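Fleece blanket shedding all over my sheets, is it ever going to stop?

Posted in Home & Laundry

stostdale_mom
I picked up a fleece throw for my daughter's bed in June and I'm at my wits' end. I've washed it 3 times now and it still leaves fuzz on everything – the sheets, her pajamas, the cat. The dryer filter is packed after every load. Is this normal for a new one or did I just get a bad blanket? I don't want to toss it, she loves the thing. I use regular liquid detergent and a dryer sheet, warm wash, medium heat.

3 answers

Sarmīte Navickas
Drop the dryer sheet first. The coating builds up on fleece and makes the loose fibers clump instead of coming off in the filter. Then wash it by itself on cold, gentle cycle, with half the detergent you think you need and a cup of white vinegar in the rinse. Low heat in the dryer, and stop it halfway through to clean the filter and give the blanket a really good shake outside.

Never wash it with towels! I did that with mine and spent a whole Saturday picking white fluff off it with tape.

Mine took seven washes to calm down, so three is early days. It got a lot better after the fifth or so.

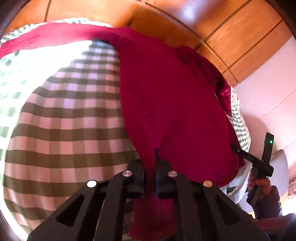 I still go over it with a lint roller before I change the bed, mostly the side that faces down. A damp rubber glove works too if you're out of roller sheets, just wipe in one direction and the fuzz rolls up into little worms. Dark colors show every speck, so if you ever buy another one, get it close to the color of your sheets and save yourself some grief.

Oh, and check the hem. If the edge is cut and not stitched, it'll keep shedding from there no matter what you do. You can fold it over and run a zigzag stitch around it – took me one evening, and I'm terrible at sewing.

obeidat13
freezer. put it in a bag overnight and then shake it out. my aunt swears by it, never tried it myself

stostdale_mom
Thanks Sarmīte, it IS a cut edge, I just went and looked. Digging out the sewing machine this weekend. No room in my freezer for a blanket lol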